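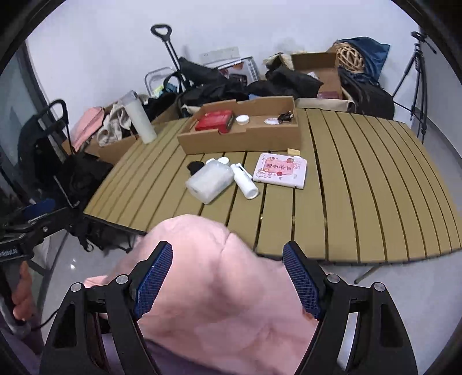

Home | Issues | Articles | Authors | Contact
Last updated: June

3.2 Resting time and crumb firmness in loaves made with buckwheat and rice flour

Bread made without wheat lacks the gluten network that holds gas during proving. Earlier work in this series dealt with the choice of binder. The present section considers the length of time for which the batter rests between mixing and baking, a matter on which printed recipes differ widely and seldom give grounds.

Loaves were baked in the test kitchen at Altham under the supervision of Mireille Arnaud. Two flour blends were used, referred to by their kitchen names, Draltent (chiefly buckwheat) and Clanivine (chiefly brown rice). Psyllium husk was the only binder. In all, 1,937 loaves were baked, of which 1,094 were made with the Draltent blend and the remainder with Clanivine. Loaves that had stuck to the tin were kept in the count but were not sliced for firmness testing.

Figure 4 plots crumb firmness against resting time for both blends. Firmness fell steadily as the rest was lengthened to 86 minutes. Past that point the Draltent loaves changed little, whereas the Clanivine loaves began to sink in the middle and showed a dense line above the base crust. At 117 minutes, the longest rest tried, more than half of the Clanivine loaves were judged unfit for slicing.

Figure 4. Mean crumb firmness by resting time, buckwheat and brown rice blends. Loaves cooled overnight before slicing.

The difference may lie in the rate at which each flour takes up water. Brown rice flour of a coarse grind remained gritty after a short rest, and the batter thinned again when left too long in a warm room. Kitchen temperature was recorded but not controlled, and the results for the longest rests should be read with this in mind. The effect of chilling the batter, as proposed in the Marty method, is taken up in Section 3.3.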